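4.2 Target selection in clutter

The Zunder planner receives a list of segmented instances from the perception node and returns one grasp target per arm. In the first version the two arms were planned in sequence, and the second arm waited whenever the swept volumes overlapped. We replaced this with a joint assignment step that scores every pair of targets before any trajectory is computed.
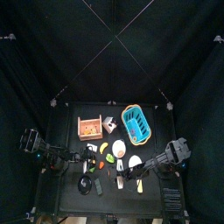

Figure 7. Bimanual workspace with mixed toy and household objects, head view.

Pair scoring uses three terms: reach cost, clearance between grippers, and occlusion of the target mask. The clearance term is evaluated on a voxel grid shared by both arms. Occlusion is harder to handle, because the arms themselves hide parts of the table. In Figure 7 the right gripper partly overlaps the white plate, and a mask taken from this view alone would be incomplete. Saxena, our mask tracker, therefore keeps the last full outline of each instance for 26 control cycles before it lowers the score.

The assignment step was tested on 347 layouts from the Matstead set. Layouts with fewer than two graspable instances were excluded.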